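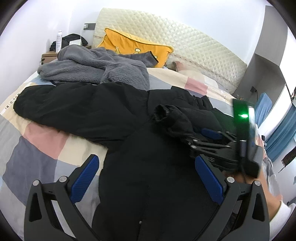
Fig. 4. Padded jacket on the bed, one sleeve stretched out and the other folded over the body.

4. Folding a padded jacket before storage

This section explains how to fold a thick jacket so that it fits in the Kultley storage bag (part no. 464). The same steps are good for the short and the long jacket. For fleece garments please go to section 5.

Before you start

Take everything out of the pockets. Check that the jacket is fully dry, also inside the sleeves. Use a bed or a big table. The surface must be clean and wider than the jacket with both sleeves open. If you work on a bed, pull the sheet flat first. Other garments can stay on the bed, but move them to the upper side, away from your hands.

CAUTION: Do not put the jacket on a surface with pins, hooks or rough wood. A small hole in the outer fabric lets the filling come out and it can not be repaired with the tape from the bag.

Steps

1. Lay the jacket on its back with the front up. Close the zipper and all the snaps.

2. Open both sleeves to the sides. Smooth each one from the shoulder to the cuff with a flat hand.

3. Fold the first sleeve inward over the body. The cuff should come near the middle of the jacket.

4. Look behind the folded sleeve. Very often the fabric is bunched there. Pull it out gently until the side is straight.

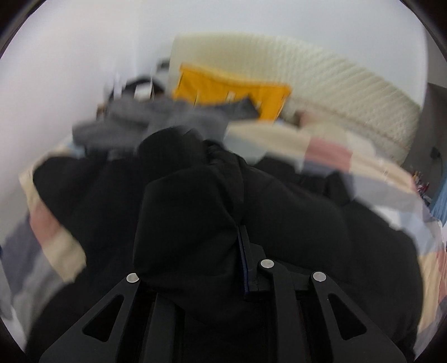
5. If the fabric stays up in a thick fold, do not push it down with force. There is air in the padding and it needs a little time to go out. Press lightly, wait 18 seconds, and press again from the hem to the collar.

6. Fold the second sleeve over the first one.

7. Fold the hem up to the chest, then fold one more time to the collar. The package should be not wider than 58 cm.

8. Put the package in the bag with the collar first and close the slider.

Note: Black fabric hides the seams well. If you can not find the side seam with your eyes, follow it with two fingers from the armpit down.

Note: Do not keep the jacket in a closed bag more than one season. After opening, hang it for one night before wearing.

If the slider of the bag is broken, order a new one from Fultton with the code 1873.

Text revised 15 Jun 2020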